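Week 9 notes: Wear, scratches and surfaces
Materials for Everyday Things, evening group
Notes by Niamh Breathnach, typed up after class so excuse gaps

Admin first. Sheet 3 handed back. Most people lost marks on units, see end. If your name isn't on the register see Hiba Issa before you leave, not me, I can't edit it. Reading for this week is the Kollilgate handout, pages on wear only, skip the bit on fatigue, we do that after the break.

Where we'd got to

Last time: hardness. Resistance to being dented or scratched. Not the same as strength, not the same as toughness. Glass is hard and not tough. Rubber is tough and not hard. Half of sheet 3 mixed these up so write it on the inside cover.

This week: what happens when two surfaces rub, knock or slide, over and over. General word is wear. Loss of material from a surface through contact and movement. Rust on its own is not wear, it's corrosion, but the two go together a lot, see further down.

Why surfaces wear at all

No surface is flat. Looks flat, feels flat, isn't. Under magnification it's hills and valleys. The hills are called asperities. Put two surfaces together and they only touch at the tips of the hills. Real contact area is tiny compared with the apparent area (the area you'd measure with a ruler).

So the whole load sits on the tips. Pressure at the tips very high even when the load is small. Tips squash, stick, snap, plough. Do that many times and bits come off.

In-ho's question from the floor: if you polish both surfaces perfectly, no wear? No. Very smooth clean metals can stick worse, more real contact, more places to join. Smoother is better up to a point. After that depends what's between them.

The four kinds we need

1. Adhesive wear. Tips weld together under pressure, then tear as things slide. Material moves from one surface to the other. Usually the softer one loses. Bad version is called galling. Stainless nuts on stainless bolts are the classic, they seize up and you can't shift them. Cure: lubricant, or use two different metals.

2. Abrasive wear. Something hard ploughs something soft. Two-body = the hard thing is the other surface itself (sandpaper on wood). Three-body = loose grit trapped in between (sand in a bike chain). Two-body normally takes material off quicker, since the grit in three-body can roll instead of cutting. Leaves scratches, grooves, bright lines along the direction of travel.

3. Surface fatigue. Same spot loaded again and again, never enough to break it in one go. Cracks start just under the surface, join up, a flake comes off. Ball bearings, gear teeth, rails. Leaves pits. Jae-hoon asked about potholes in roads, similar idea, but water and frost are doing a lot of the work there so be careful using it as an exam example.

4. Corrosive wear. The surface reacts with air or water and makes a thin skin. Rubbing takes the skin off. Fresh metal reacts again. Round and round. Each one speeds the other up, so the total is worse than rust plus rubbing added separately.

There's a fifth, erosion, particles or liquid hitting a surface at speed. Sandblasting, pump blades, rain on aircraft. Not on this paper but know the word.

Real objects nearly always show more than one. Don't write "it is abrasive wear" and stop. Say which is main one and what else is likely.

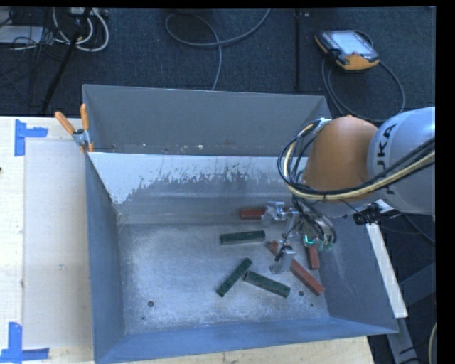 Archard's rule. Only equation this week, learn it.

V = k x W x s / H

V is volume worn away. W is the load pushing the surfaces together. s is the total distance slid. H is hardness of the softer surface. k is the wear coefficient, no units, found by experiment.

In words: double the load, double the wear. Double the distance, double the wear. Double the hardness, half the wear. Speed isn't in there. Area isn't in there either, which people find odd. Spread the load over a bigger area and you lose the same volume but it's shallower, so the part lasts longer. Depth = volume divided by area. That was a question last year and will be again.

Limits. It's a rough rule. k can change hugely if you add oil, if the surface heats up, if grit gets in. Mild wear can flip to severe wear quite suddenly once the protective skin breaks down. The rule won't warn you.

Worked example (the one on the board, I wrote the wrong number first time, this is the corrected one)

Block slides on a plate. Load 3 N. Distance 563 m. Everything else fixed. Wear volume comes out as some value V1.
Now load goes to 9 N, same distance. 9 over 3 is three, so V2 = 3 x V1.
Now keep load at 3 N but distance goes to 1,376 m. 1,376 over 563 = 2.44 to two places. V3 = 2.44 x V1.
No need to know k or H at all. If the question only changes one thing, use ratios. Loads of people went hunting for k in the tables and ran out of time.

Coatings and finishes

Idea: keep the cheap or tough stuff in the middle, put something else on the outside.

Paint. Mostly there for corrosion and looks. Soft. Scrapes off quickly under sliding contact, fine on anything you don't rub. Once it's through to metal the edge lifts, water creeps under, patch grows.

Powder coat. Dry powder, stuck on with static, baked. Thicker and tougher than most ordinary paint, chips when hit hard.

Galvanising. Zinc over steel. Good because it still protects at a scratch, the zinc corrodes first (sacrificial protection). Small scratches OK. Large bare areas not OK, zinc is too far away to help.

Plating, e.g. chrome. Hard, shiny, thin. If it cracks the steel below can rust and the plating peels.

Anodising. Aluminium only for us. Thickens the oxide that's already there. It's grown from the metal so doesn't peel like paint does. Hard but thin, so a heavy knock will dent the soft metal under it and the layer cracks, like ice on mud. Anneliese's phrase, I'm keeping it.

Case hardening. Not a coating strictly. Carbon soaked into the outside of steel, then heated and quenched. Hard skin, tough core. Gears, padlock shackles.

Common mistake on the sheet: "coatings stop wear". They don't. They slow it or move it somewhere cheaper. A brake pad is meant to wear so the disc doesn't. Same with bushes and the rubber feet on chairs.

Lubricants, quickly

Job is to keep the hills apart. Thick enough film, hills never touch, hardly any wear. Full film. Thin film, hills touch now and then, called mixed. Nearly no film, only a layer stuck on the surface, called boundary. Most engine wear is at starting up and stopping because the film hasn't built up or is going.

Grease = oil held in a soap. Stays put. Also holds grit, so greasing an open dusty part can make things worse. Dry lubricants: graphite, PTFE, wax. Graphite needs a bit of moisture in the air to work, does badly in a vacuum.

Case discussed: the Simirow steps

Stair nosings at Simirow Hall, the metal strips on the edge of each tread. Brass on the old stair, aluminium on the new one. Things to notice, from Anneliese Weidemann's talk in September:

Wear deepest not in the middle but off to one side. People keep to the handrail.
Coming down wears the edge more than going up, foot pivots on it.
Bottom steps worse than top ones. Grit carried in off the street, three-body abrasion, most of it dropped by the first landing.
The ribs on aluminium go smooth on top and stay rough in the grooves. So it looks all right and is slippy. Safety point, write it down.

They tried a harder nosing, the Budunex one, on the bottom flight. Nosing lasted. Shoes and the floor at the foot of the stairs did not do so well. Remember it's a pair of surfaces. Change one and you change what happens to the other. A decent mat at the door did more than the new strips, acording to her.

How to write about a worn surface

For the practical you each get one object from the Kang box. Ten lines max. Examiners want this order:

What is it made of, if you can tell. Say if you can't.
Where is the wear. Edges, corners, high spots, one side?
What does it look like. Scratches, pits, polish, flakes, bare patches. Do the marks run one way or all over?
What was rubbing or hitting it, probably.
Which type, main and secondary.
One change that would make it last longer, and what that costs you.

Marks all in one direction = sliding one way. Marks in all directions = loose handling, things dropped and dragged. Polished high spots = gentle and repeated. Do not guess the age. You can't get age from wear unless you know the use.

Jae-hoon Yoo's write-up on the door key is pinned by the sink, good model. Note he says "probably" in the right places and gives one reason each time.

Sheet 3, things that went wrong

Newtons not kilograms for load. If given kg, times by 9.8.
Hardness in Pa if you want volume in cubic metres. If the sheet says MPa, change it first.
k has no units. Several of you gave it some.
Volume is not depth. Again.
"Friction causes wear" gets no marks by itself. High friction with low wear exists (brakes, good shoe soles). Low friction with bad wear exists too. Say how material is lost.

For next week

Sheet 4, all of it except question 6 which has a misprint, the area should be in square millimeters not metres, do it with the right unit if you fancy it.
Find one thing at home worn through its coating. Pan, bike, tap, watch strap, whatever. Bring it or bring a drawing.
In-ho So and Hiba are swapping groups, so the Kang box starts at the window end.
Goggles for the grinding demo. No goggles, you watch from the corridor.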